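Dultgate sorting room gets its parts bins back in use

News - January

The parts bins at the Dultgate works are back in use after ten weeks of sorting, and the first thing anyone will tell you is how much quieter the place is. Less clatter. Fewer people standing about waiting for a bracket.

The room, for those who don't know it, is the long one behind the loading door. Paju took it over from Drandutmont when the spares side moved out, and what came with it was a backlog. Boxes of fixings with no labels, carrier bags of washers, offcuts. One crate held nothing but hinges, left hand only. All of it had to be tipped out, gone through and put away again before the room could be used for what it was meant for.

Final tally was 3,568 parts kept. That's the figure on the sheet by the door, signed off by Jarrah Ruawai, who ran the sort. Scrap was weighed separately and isn't in that number.

"We thought a fortnight," Ruawai said. "Then we opened the second cupboard."

How it works now. Mixed parts get tipped into an open metal bin, the bin goes on a table at working height, and everything is picked out of it from there. Before, bins stayed on the floor and people bent down to them all day. There were complaints about backs, quite a few, going back to the Drandutmont days. The tables were the cheapest answer on the list and the one that got done first.

The bins themselves aren't new. Grey metal, sloping sides, so what's left tends to end up towards the bottom where it can be got at. Paint on the inside has had a hard life and there was talk of respraying the lot. Quote came in at 800 pounds and was turned down. A bin that has parts thrown in it every day will chip again by spring, was the view, and the money went on trays and decent labels instead.
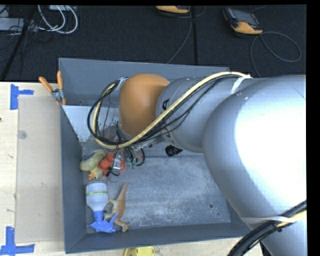 Sirkka Nieminen said she'd have spent the 800 on the paint all the same, becuase flakes end up in with the small parts and somebody has to pick them out, and she wanted to know whether a rubber mat in the bottom had been looked at. She'd used one elsewhere and it cut the noise by half, in her opinion, though it wore through at the corners and had to be turned round every few weeks.

The mat idea has gone on the list. Ruawai says he's not against it but wants to see one that can be hosed off. A trial in a single bin is likely, probably the one used for heavier castings since that is the loudest. No date.

Labels next. Every tray now has a printed card with the part name in plain words and the shelf it goes back to. The old system was codes, and the book explaining the codes had been missing for longer than most of the staff had been there. Five shelves are done. The rest still carry the old stickers in places, so if you are sent to fetch something and the card and the sticker don't agree, go with the card. And tell someone.

Cables are still a sore point. The dark carpet makes leads hard to spot and there have been stumbles. Clips have been ordered from Forkosix but only part of the order turned up. Until the rest come, staff are asked to coil anything they aren't using and keep it off the walkway between the tables and the door. Same goes for loose kit. If it's on the floor and it isn't plugged in, put it on a shelf.

A few other changes while we're at it:

Tipping is mornings only, before 10. It's the noisy bit, and the office through the wall asked for it. Late deliveries wait until the next day.

Nothing wet goes in the bins. Rain got into a box of steel screws in the autumn and the whole box was lost to rust.

Gloves by the door, both sizes. Please put them back in pairs.

Odd parts that don't match any card go in the blue tray on the end shelf. It gets emptied at the end of the week and gone through properly. It isn't for tea spoons, pens or the key to the bike shed, all of which have been found in it allready.

Parts that were kept but aren't needed at Dultgate will be offered to other sites first. A list is being typed up - mainly hinges, it has to be said, along with some drawer runners and a good number of hooks. Anything left over after that goes to staff who want it, first come, bring your own bag. The runners are in pairs and should stay in pairs.

There was some grumbling at the start about how long it was taking, and a couple of orders went out late in the first month while the shelves were being emptied. Ruawai says those have been caught up. Fetching a part used to be a matter of asking whoever had been there longest. Now a new starter can find most things from the cards, with the exception of springs, which are still a mess and are being done last.

Springs should be finished by the end of February. After that the old cupboards come out and the space goes to a second table, the same height as the first. Anyone with something stored in the back of those cupboards has until then to claim it. There is a kettle in there and a pair of size 9 boots.

Sorting room open from 7.30, side door only while the front lock is being mended.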